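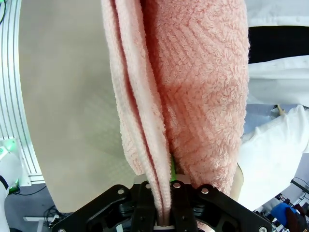 분홍색 테리 수건. 고리가 굵은 면과 결이 고운 면이 나란히 늘어져 있다.

Betari 수건 접기 기록집: 읽어 두기

인쇄하기 | 이메일로 보내기
최종 수정: 12월 22일 화요일

1. 무엇이 들어 있는가

Betari는 수건을 접는 일에 대한 기록을 모은 자료집입니다. 수건 200장을 여러 사람이 접었고, 접기 한 번을 기록 한 건으로 하여 모두 1,000건을 정리하였습니다. 한 건은 접기 전 상태 한 줄과 접은 후 상태 한 줄로 되어 있으므로, 본문 파일은 제목 줄을 빼고 2,000줄입니다.

기록은 글과 표로만 되어 있습니다. 처음에는 Marianna Olszewski가 세탁물 보관장을 정리하면서 종이에 쓴 메모였고, 나중에 Fares Yammine이 같은 형식의 표로 옮겼습니다. 종이 메모에서는 같은 모양을 사람마다 다른 이름으로 불렀기 때문에 옮기는 일이 오래 걸렸습니다. 예를 들어 "띠 접기"와 "긴 접기"는 같은 방식이었습니다. 지금 파일에는 "띠 접기"만 남아 있습니다.

2. 파일

towels.csv: 수건 목록. 번호, 색, 짜임, 가로, 세로, 꼬리표 위치.
folds.csv: 접기 기록 본문.
terms_ko.txt: 용어 풀이.
changes.txt: 고친 내용. 최근 것이 위에 있습니다.

문자 인코딩은 UTF-8이고, 칸은 쉼표로 나눕니다. 길이의 단위는 모두 센티미터입니다. 모르는 값은 빈칸으로 두었습니다. 0은 진짜로 0이라는 뜻이니 빈칸과 섞어 쓰지 마십시오.

3. 짜임과 색을 적는 방법

테리 천은 고리가 서 있는 방향에 따라 같은 수건도 색이 다르게 보입니다. 분홍색이 특히 그렇습니다. 어떤 면은 연어 살처럼 진하고, 접혀서 겹친 면은 훨씬 연하게 보일 수 있습니다. 우리는 색을 한 단어로만 적고(분홍, 흰색, 회색 등) 진하기는 적지 않습니다. 초기 메모에는 "연분홍"과 "진분홍"이 따로 있었는데, Ese Ogunleye가 번호를 대조해 보고 같은 수건이라는 것을 찾아냈습니다.

짜임 칸에는 "고리", "골", "섞임" 가운데 하나를 씁니다. 한 장 안에 두 가지 짜임이 보이면 "섞임"입니다. 테두리 띠만 다른 경우는 섞임으로 보지 않습니다.

꼬리표 위치는 수건을 넓게 폈을 때 기준으로 적습니다. 접힌 상태에서는 틈 사이에 작은 천 조각이 보여도 꼬리표인지 가장자리인지 구별하기 어렵습니다. 그런 때에는 빈칸으로 두고, 폈을 때 다시 확인합니다.

4. 접기 방식

방식은 7가지입니다.

반 접기: 긴 쪽을 한 번 접습니다.
네 겹 접기: 반 접기를 한 다음에 방향을 바꾸어 또 한 번 접습니다.
세 겹 접기: 양쪽에서 가운데로 접어 겹칩니다.
띠 접기: 좁고 긴 직사각형이 될 때까지 같은 방향으로 접습니다.
말기: 짧은 쪽에서 시작하여 둥글게 맙니다.
반 말기: 반 접기를 한 다음에 맙니다.
기타: 위에 없는 모양. 비고 칸에 꼭 설명을 씁니다.

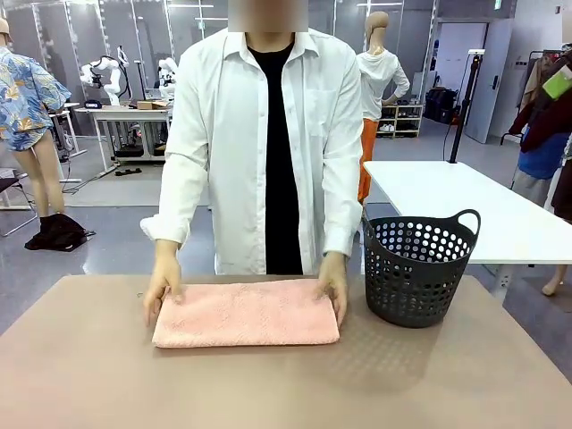

띠 모양으로 접은 분홍색 수건의 양쪽 끝에 손을 얹은 모습. 옆에는 구멍이 줄지어 난 짙은 회색 세탁 바구니.

띠 접기에서는 마지막에 양쪽 끝을 손바닥으로 누르는 사람이 많습니다. 누르는 동작은 접은 횟수에 넣지 않습니다. 다만 누르면서 모서리를 다시 맞추었다면 "고침" 칸에 1을 적습니다. 여러 번 고쳤어도 1입니다. 이 규칙은 Plemutgate에서 쓴 기록과 Sabbagh에서 쓴 기록이 서로 달라서 나중에 통일한 것입니다. Sabbagh 쪽은 고친 횟수를 세고 있었으나, 원래 메모에서 횟수를 다 찾을 수 없었습니다.

5. 책상과 바구니

접는 자리는 수건을 다 펼 수 있는 넓이여야 합니다. 자리가 좁으면 한쪽이 책상 밖으로 늘어지고, 접은 선이 비뚤어지기 쉽습니다. 이런 기록에는 "자리" 칸에 "좁음"이라고 썼습니다.

바구니 칸은 바구니가 어디에 있었는지를 말합니다. 값은 "책상 위", "바닥", "없음"입니다. 바구니의 모양이나 재료는 적지 않았습니다. 지금 생각하면 깊이를 적었으면 좋았습니다. 깊은 바구니에 넣은 띠 접기 수건은 꺼낼 때 가운데가 풀린다는 비고가 여러 건 있는데, 어느 바구니였는지 알 수 없습니다.

6. 알려진 문제

• 큰 목욕 수건이 적습니다. 대부분이 손 수건과 중간 크기입니다.
• 가로와 세로가 바뀐 줄이 남아 있을 수 있습니다. 긴 쪽이 세로입니다.
• "말기"와 "반 말기"는 접은 후의 모양만 보고 나눈 기록이 있어서, 이 두 가지를 비교하는 데에는 조심해야 합니다.
• 왼손잡이인지 오른손잡이인지는 묻지 않았습니다.
• 접는 데 걸린 시간은 벽시계를 보고 적은 것이라 초 단위는 믿기 어렵습니다. 분 단위로만 쓰시기 바랍니다.

7. 사용 조건

수업, 연구, 개인 용도로 자유롭게 쓸 수 있습니다. 고쳐서 다시 나누어 주실 때에는 changes.txt에 무엇을 고쳤는지 써 주십시오. 출처는 "Betari 수건 접기 기록집, Drastow"라고 적으시면 됩니다. 접은 사람의 이름은 파일에 없고, 사람 번호도 원래 메모의 순서와 다르게 다시 붙였습니다.

8. 정리한 사람

메모: Marianna Olszewski, Karim Karam
표 작성: Fares Yammine
대조: Ese Ogunleye
한국어 설명과 용어: Welington Xavier

한국어는 저의 모국어가 아니므로 어색한 표현이 있을 수 있습니다. 특히 "개다"와 "접다"를 어떻게 나누어 쓸지 많이 고민하였고, 이 문서에서는 모두 "접다"로 썼습니다. 더 맞는 말이 있으면 terms_ko.txt의 해당 줄과 함께 알려 주시기 바랍니다. 용어 파일은 2월에 다시 손볼 예정입니다.

인쇄하기 | 이메일로 보내기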